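Skidel Gripper Comparison: Data Card

Version 3. Maintained by Ruth Cropper and Derek Rudd. Questions about the logs go to Derek; questions about the hardware go to Ruth.

Summary

Recordings and logs from a comparison of 2 parallel grippers on the same arm, picking small flat pieces from a shelf unit and from a tabletop. The grippers are referred to by their internal names, Etico and Vieira. The release holds 795 attempts by teleoperation. No learned policy was run on the arm at any point.

The comparison was set up to settle a narrow question: which gripper loses fewer thin pieces when the approach is limited by a shelf above the target. It was not designed as a general grasping benchmark and should not be read as one.

Contents

episodes/ holds one folder per attempt
labels.csv has one row per attempt, with outcome and failure code
calib/ holds wrist camera intrinsics and the hand-eye transform, one file per session
rigs/ holds mount drawings and finger offsets for both grippers
tools/ holds the loader and the replay script

Each episode folder contains the wrist video, joint positions, commanded and measured finger opening, motor current, and the operator input stream. All streams share the controller clock. Video frames carry the time of arrival at the controller, which includes transport delay. The delay is listed per session in calib/.

Hardware

Arm: one arm, same mounting position for all sessions. The tool flange was re-torqued at each gripper change.

Controller: Rondach, running the stock position loop. The force limit was set in the gripper firmware and kept equal for both units.

Wrist camera: a small color camera on a bracket behind the fingers. The bracket is shared between grippers, but the spacer is different, so the view shifts at every swap. Do not reuse a hand-eye transform across grippers.

Operator station: a handheld controller with a trigger mapped to finger opening. Trigger travel is linear on Etico and slightly compressed at the closed end on Vieira. We tried to match them and did not fully succeed. See Known issues.

Sessions

There are 14 sessions, recorded in October. Bradley Bloxham and Brenda Wainwright operated the arm. Each operator used both grippers, and the order was switched between sessions. Warm-up attempts are not included.

The arm was homed before each session and the finger zero was checked against a gauge block. If the zero had drifted, it was reset and the reset was logged in the session header. Replays that ignore the header will show a constant offset in finger opening.

Task

Pieces are placed on a shelf or on the tabletop. The operator brings the open gripper to the piece, closes, lifts clear, and moves to a drop point. Placement and angle vary between attempts. Pieces are allowed to touch or overlap the edge of the shelf. The arm may touch the shelf unit, but a contact that moves the unit ends the attempt.

An attempt starts at the first operator input and ends when the piece is released, when it is dropped, or when the operator aborts.

Lighting was the normal room lighting. The area was not screened off, and the background of the wrist video includes furniture and people. Heads are out of view in most frames; where a face is visible, it has been blurred. The blur is baked into the released video and the unblurred files are not distributed.

Labels

success: piece released at the drop point
slip: piece held, then lost before the drop point
miss: fingers closed without holding the piece
contact: shelf unit moved
abort: stopped by the operator

Beverley Bramwell labeled all attempts from video and checked slip and miss against the motor current trace. Where the two disagreed, the current trace was used. The original video label is kept in the column label_video.

Finger geometry and view

Finger opening is logged as the distance between pad faces, measured at the tip. With the gripper fully open, both pads stay in the wrist view along the bottom edge, and the pads can be segmented by color.

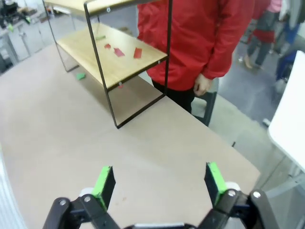

Pad segmentation is optional and the loader does not depend on it. It is useful for checking that the logged opening matches the video, particularly near the closed end. A red or green piece lying close to a pad can confuse a plain hue threshold, so restrict the search to the lower part of the image.

The linkage swings the fingertips through a shallow arc as they close. Tip height therefore changes with opening. The correction table is in rigs/ and is applied by default. Pass raw=True to the loader to turn it off.

Known issues

Trigger mapping is not identical between grippers. Compare outcomes at matched finger speed, or use the commanded opening in place of the trigger value.

Motion blur is present in fast approaches. Exposure was left on automatic in the early sessions and fixed in the later ones. The setting is in the session header.

Motor current is noisy on Vieira at low speed. The low-pass filter used for labeling is in tools/, but the released trace is unfiltered.

The contact label depends on visible movement of the unit. Light touches are not labeled.

Changes in this version

Added label_video. Corrected the sign of the wrist roll axis in replay. Removed duplicate timestamps from the operator input stream.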